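Hajar Belhaj irons nothing. She told me so before I had my coat off, and she said it with such cheer that I put my own shopping down and asked her to start from the beginning.

She and her sister Rania run the Kilberg clothes swap, which takes in bags of outgrown and unwanted clothes and sends them home with somebody new. It began as a rail in Rania's hallway. Last season it passed on 993 pieces, and nearly every one of them was smoothed out, looked over and folded on the same wooden table.

"People imagine we spend our time choosing lovely things," Hajar says. "We spend our time folding! And I love it. I could fold all afternoon – give me the radio and a bag of shorts and I'm happy."

Shorts are her speciality. May is when they start coming in by the bagful, and she has firm views on how they should be treated. They go down flat first, with the waistband squared up and both legs pulled straight, and only then does she decide anything about them. She checks the pockets (bus tickets, mostly, and once a very old toffee), then the belt loops, then the hems.

"A pair of khaki shorts will hide a mark from you if you hold it up," she says. "Lay it on the table and there it is. Then you know whether it's a job for the soap or whether it can go straight on the pile."

Rania is the one with the soap. She keeps a green bar of it by the sink and works it in with a nailbrush, and she'll give a stain 2 goes before the garment moves to the rag bag. Beige cotton is the worst for it, in her view, and also the most worth saving. "It's such useful stuff. Everybody wants a plain pair of shorts. They don't want them with somebody's lunch on."
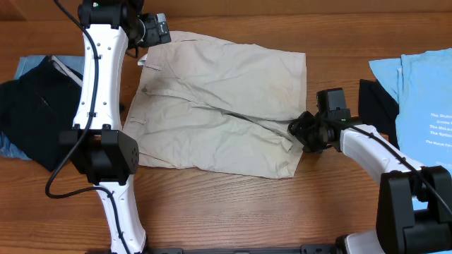 ## One pile each side

The sisters work with a heap on the left and another place for things on the right, and the middle of the table belongs to whatever is being dealt with. I asked whether there was a system behind it. Hajar laughed and Rania said yes, very firmly, so I think there is.

Denim and dark things can wait, Rania explained, as they crease less from lying about. T-shirts with printing on the front get folded with the words inwards, which she picked up from a stallholder in Namitz years ago. "The print rubs if it's on the outside. You put a shirt under ten others and drag it out again, and the letters suffer."

Hajar disagrees, and has done for years. She likes the words showing so that people can find the shirt they came for. When Rania isn't looking she turns them round again.

What they do agree on is the crease across the leg. You can flatten it with your palms if you work from the waistband out towards the hem, taking hold of the corners and giving the cloth a small, even pull. I had a go on a pair of my own and was far too rough with it. "Gently," Hajar said. "It's cotton, it wants to lie down. You're only helping."

## The table itself

I had come to ask about clothes, and we ended up talking for ages about the table. It came from Furtado, the old furniture shop by the canal, and cost 171 pounds, which was most of what the swap had in its tin at the time.

"I saw the grain and that was it," says Rania. "Look at it when it's clear and the light's on it, all those lines going off together and then the wavy bits. I'd have paid more. Don't print that."

She wipes it down between bags with a barely damp cloth and dries it at once, and she won't have a tablecloth anywhere near it. Cloth on cloth slides, she says, and you chase a sleeve round for ten minutes. On bare wood a garment stays where you put it.
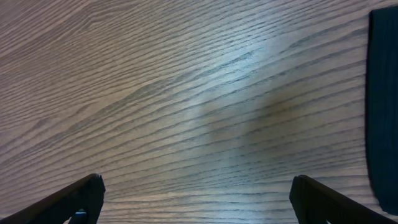 *The grain that sold Rania on the table, with the light across it.*

The next swap has 372 pieces put by already, and the sisters are still taking bags. Shorts are very welcome, marks and all. Hajar asks only that you empty the pockets.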